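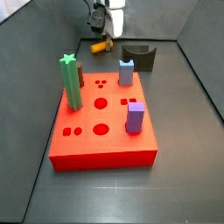 Sep 22, 2025
Peg board project, bench log (Anouk writing, Gert on the stop button)

Long one today, and mostly good! We got back on the peg board after losing most of last session to a calibration file that somebody (me) had saved in the wrong folder. It's in the shared Lisavlow folder now, with a name a human being can read. If you run the arm and it starts heading for a wall, check that you're loading that one before you go changing anything else.

Task is the same as before: start from the reset layout, pick up the yellow cylinder, bring it over to the red board. Glykeria wants us to get one piece reliable before we get fancy with the others, and I've stopped arguing with her about it. The green star still looks like the fun one to me, though. Someday.

Gert and I went through the first batch of 12 with the old grasp height and the failures all looked alike. The finger came down a hair too far along the cylinder, it rolled as the grip closed, and from then on the arm was carrying it at whatever angle it felt like. Raising the grasp height helped a bit. Slowing down the last part of the descent helped a lot more, which annoyed Gert, who had spent his evening on the height thing.

We also finally agreed on what "reset" means, because Dirk and I had been doing it differently for weeks (sorry, Katalin, that explains some of your plots). From now on: red board toward the back of the bin, near the right wall, with purple, blue, green and brown standing in it. Black holder to the left of the board and a bit nearer the front. Yellow upright between the two curved wings. Hands out, then start the script, in that order please.

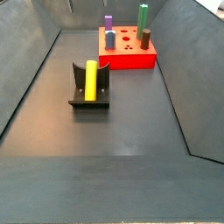 Changes to the script

Approach speed is its own setting now instead of being buried in the move function. The default is the slow one. Dirk says we can bump it up again once the grasp behaves, and I'd like him to be the one standing at the bench when we do.

Wrist rotation before the place is capped at 90 degrees. It kept choosing the long way around and dragging the cable along with it, and the noise it made was horrible. The cap is a hack. A better fix would be to have the planner compare both directions and take the short one, but I wanted to get runs done today and not write geometry code.

I tried Katalin's new overlay as well, the one that draws the expected hole outlines over the fixed camera view. Very nice when the board is square to the camera, and a mess the moment it's turned even slightly. We don't have anything on the floor of the bin to line the board up against, so every reset lands a little differently.

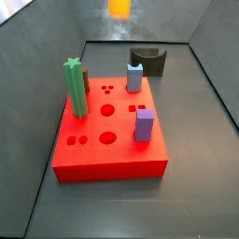 I was all for gluing down a couple of stops so the board goes to the same place every time. Glykeria pointed out that we want the thing to work when the board moves, so making sure it never moves is kind of cheating. Fair. We settled on leaving the floor alone and having the script find the board's corners at the start of each run. Katalin has some corner code left over from the Smits sorting challenge that she thinks will mostly drop in. I'll believe it when I see it, but her code usually does what she says.

Purple is a pest for this, by the way. From the fixed camera it stands right in front of the small square holes, and the hole finder gets confused and reports one and a half squares. Gert's idea is to ask the wrist camera instead whenever the fixed one isn't sure. 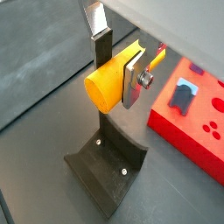

I like the idea, but the wrist view has its own troubles. The arm housing throws a shadow over whatever's under it, and how dark things get depends on the pose, so one threshold won't do for all of them. Screw heads are the other thing. They're small, round and bright, and the circle detector loves them. I've added a minimum radius, which gets rid of most of the false hits but starts to eat into the small round holes too. Needs tuning by somebody with more patience than I had by then.

To do

Dirk: tighten the mount screws on the camera arm, they'd worked loose again.
Katalin: corner code, plus a switch to turn the overlay off.
Gert: fallback to the wrist view. Keep it in a separate branch until it's had a proper run!
Me: planner comparison for the wrist rotation, and write up the reset layout for the wall.

Target for the Evance demo in November is still 200 logged runs with the slow approach. Keep the failures in the log, even the dumb ones. And whoever borrowed the 2 mm hex key, it goes in the top drawer.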